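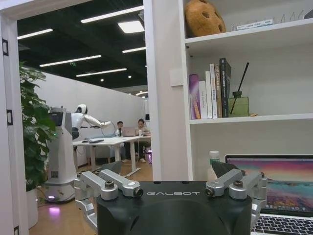

Snežana Mladenović asked, in her written comments on our last report, whether a policy trained on tidy shelves would hold up once the shelves were filled the way people fill them. Her question has shaped most of the work in this reporting period, and we answer it first.

Home | Projects | Reports | Partners | Contact

Petek: Shelf Handling in Shared Rooms
Progress report to the Trukeck Fund, third period

1. Response to the reviewer

The test shelves no longer hold only boxes and bottles. Books, soft toys, small containers and clear items now share the same boards, and objects are allowed to lean on or partly hide one another. The first shelf layouts are kept as a baseline so that results can be compared across periods.

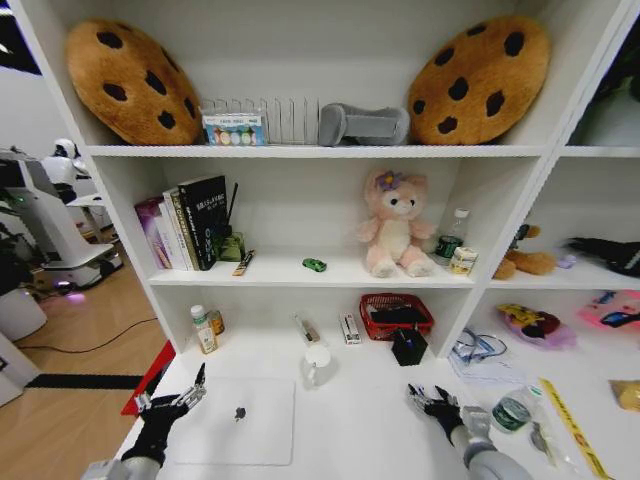

Two-handed work at the bottom shelf, with mixed items on the shelves above.

2. Method

Each trial begins with a written request naming one object and the shelf on which it is to be placed. The system first proposes a grasp from the head view. As the hand closes in, control passes to the wrist view, and the proposal is corrected before contact. In the previous period the proposal was fixed at the start, and small errors in the head view carried through to the grasp.

We also changed the way failures are recorded. A trial in which a neighboring object is moved or tipped is now logged as a failure even when the named object is placed correctly. This lowers our reported rate, but it is closer to what the partner sites have asked for.

3. Results

With the corrected grasp, 90 percent of requests for rigid objects were completed on the mixed shelves. Soft objects remain behind by more than 15 points. The main cause is a poor estimate of depth where fur or loose fabric meets the board.
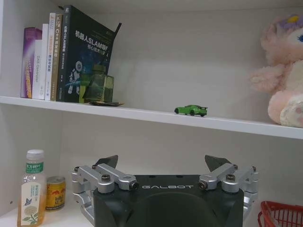

Thin objects lying flat are the second source of error. The planner tends to treat them as part of the shelf and sets the fingers down too far back. Brureck has supplied a revised segmentation model, and early trials suggest that it separates flat items more reliably - though it is slower, and we have not yet adopted it for the main series.

4. Changes to the plan

The outside trial at Itora has been moved to August at the site's request. No change to the budget is needed. The time gained will be used to repeat the soft-object series with three grip force settings.

5. Next period

We will complete the soft-object series, decide on the Brureck model, and submit the trial protocol for Itora to the Fund for approval. Trial logs for the current period are available to the Fund on request.

Last updated: August
Contact: Petek project office | Copyright Petek | Back to top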